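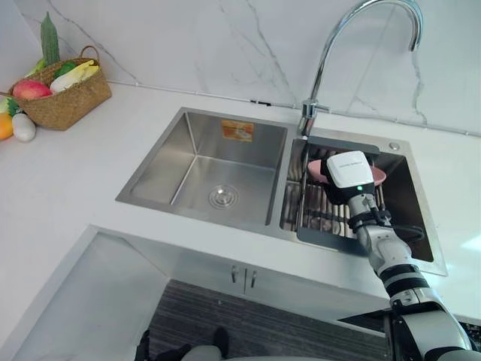 Hand washing vs. dishwasher for everyday stuff, who's right?

grasell_fan
My brother-in-law Onni and I got into it again at dinner. He says anyone still washing dishes by hand is throwing water down the drain. I say I can do the breakfast stuff in five minutes and I don't need a machine humming at me all night. We're a household of two! It takes us forever to fill the thing, and by then the oatmeal has turned to cement. What does everybody else do?

Starkier60
Dishwasher, always. I grew up drying for my mother every single night and swore I'd never do it again as an adult. Scrape, load, walk away. If you only fill it every other day, so what? Run the rinse cycle in between and the oatmeal problem goes away.

mrs_eveck
By hand here, and I like it. I put the radio on and look out the window and it's the one part of the day when the kids leave me alone (they're scared I'll hand them a towel). Fill one side with hot soapy water, rinse on the other, done. The people who waste water are the ones who let the faucet run the whole time.

Starkier60
But that's most people, mrs_eveck. My husband rinses one fork like he's putting out a barn fire.

pentti_v
I have to disagree with the rinse cycle advice. You're using water to get dishes ready for a machine that's supposed to wash them. Scrape them with a spatula and leave it at that. I rented out a small place for years and the tenants who complained that the dishwasher didn't clean were the same ones who never pulled out the filter. One of them had a whole olive in there.

grasell_fan
There's a filter??

pentti_v
Yes. Usually in the bottom, under the lower spray arm. Twist, lift, rinse it under the tap with an old toothbrush. And then sit down, the smell is bad the first time.

grasell_fan
OK I went and looked. I'm not going to describe it. Onni is never hearing about this.

nieminen_kitchen
Can I put in a word for doing both? Plates and silverware go in the machine. Good knives, wood spoons and the cast iron get washed by hand as soon as I'm finished cooking. I ruined a really nice knife in the dishwasher last November and I'm still mad at myself – the handle split right down the side.

mrs_eveck
Agree on the knives. Also anything with a painted pattern. My grandmother's bowls lost their flowers in my sister's dishwasher and we don't discuss it at Thanksgiving.

Starkier60
Fine, I'll give you the knives. I'm not giving you the plates. And air drying next to the sink looks messy to me, I can't relax with a pile of stuff sitting out.

mrs_eveck
So use a towel! It's up to ten minutes of your life.

pentti_v
Towels are where I draw the line. A damp kitchen towel that's been hanging there since Tuesday's soup is the dirtiest thing in the house. Let it all drip dry and put it away in the morning.

nieminen_kitchen
Or wash your towels more often, Pentti. I go through 2 a day.

grasell_fan
Well, I ran a load tonight with the clean filter and the glasses came out clear for the first time in ages – I thought they were just old. I'm still doing breakfast by hand though. Does anybody know if vinegar is OK for the cloudy ones that didn't come back all the way?

pentti_v
Soak one in plain white vinegar and see. If it clears up, it was hard water. If it doesn't, the glass is etched and you're stuck with it.

Contact us | Copyright 2021 Eveck Home Forum | Back to top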